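Stadero Forum > Home & Storage > Sorting and packing
Thread: Mesh poufs in the bathroom box – bag them or not?
1,531 views

zisterness_m
Packing a bathroom for a move in May. Towels and bottles are settled. The open question is mesh bath poufs. Loose in the box, the netting catches on zippers and brush bristles. Does anyone bag them separately?

Ung
Discard and replace. They are cheap, and the netting holds soap residue. Packing one costs more time than buying one.

pk_trornmont
Disagree with Ung. If it is clean and fully dry, there is no reason to throw it out. Clear bag, one per bag, left open at the top. A sealed bag traps whatever moisture is left in the center.

Ung
Fully dry is the problem. The outer ruffles dry in hours, the core does not. I have opened a box after 2 weeks and regretted it.

zisterness_m
Noted. Would squeezing it flat first help with volume?

pk_trornmont
Somewhat. It springs back, so the bag has to be closed to hold it flat, and then you are back to the moisture question. I put mine in last, in the gap above the towels. Do not put cables in the same tray while sorting – the mesh snags on the connectors.

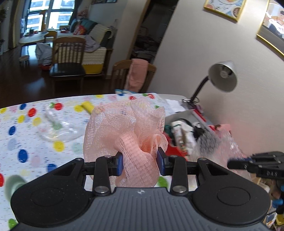
Posted by Paraskevi Sarantis (p_sarantis) | Member | 1,000 posts

Peach-pink mesh, same type as the one under discussion. The clear bag is at the left on the polka-dot cloth. My red tray already has a cable and bubble wrap in it, so the pouf is going in the bag. I agree with pk on that point. I don't agree on leaving the bag open – fold the top over once, otherwise the ruffles work their way out.

Ung
Folded over is closed, for practical purposes.

p_sarantis
One loose fold is not a seal. Air still gets through.

zisterness_m
Going with the loose fold. Will hang them for 2 days first.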